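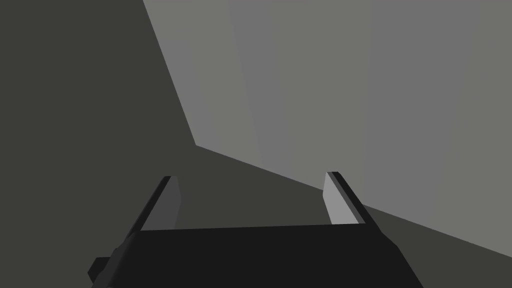

The Long Goodbye of the Spare Key

October 27, 2020

For eleven years the spare key to my apartment lived under a concrete frog. Everyone on the block knew about the frog. The mail carrier knew, the people downstairs knew, and I suspect a few burglars knew and had looked through the window and decided the trip wasn't worth it.

In September my building's owners replaced every lock with a keypad made by a company called Trusuvik. The letter explaining this ran to four pages and used the word "journey" twice. I was to choose a code, tell it to no one, and enjoy my front door in a whole new way.

I have tried. The pad chirps when it is pleased and makes a low, disappointed hum when it isn't, and I have come to take the hum personally. Carrying groceries, I get the code right on the third attempt. The old key I could work in the dark with my elbow.

To learn what I had given up, I took the bus out to Vorneck, where a shop named Royer still cuts keys at a counter the width of a card table. A plain house key costs $3 and takes less time than finding your wallet. The wall behind the register holds 765 kinds of blanks, a figure printed on a sign by the door in case you doubt it. Most of them fit locks that went out of style before I was born: steamer trunks, desk drawers, a brand of filing cabinet that seems to have been sold only to dentists.

Business, I was told, is fine. People with keypads come in too. They want a key for the little emergency slot hidden under the pad, the one you use when the battery dies. Siltetti, Trusuvik's main rival, puts its slot on the bottom edge, where you can reach it only by kneeling on the mat like a pilgrim. The official replacement key is $40 by mail. Royer charges $18 and you can watch.

So the future of the front door has a key in it after all. It has just been tucked out of sight, the way hotels hide the iron.

What I miss is harder to replace for $18. A spare key meant deciding who got one. Handing it over was a small ceremony, usually conducted in a hallway, with instructions about the cat. There were people I had known for 15 years who never made the cut, and one neighbor who made it inside a week by owning a ladder. A code doesn't work like that. You text it to the plumber and change it after lunch. The plumber feels nothing, and neither do you.

I still have four keys on my ring. One opens my office, one opens a bicycle lock whose bicycle was stolen, lock and all. The other two I can't identify, and I have carried them through three moves in case a door turns up.

The frog is still out front. Last week I lifted it to sweep and found a key under it, and it isn't mine.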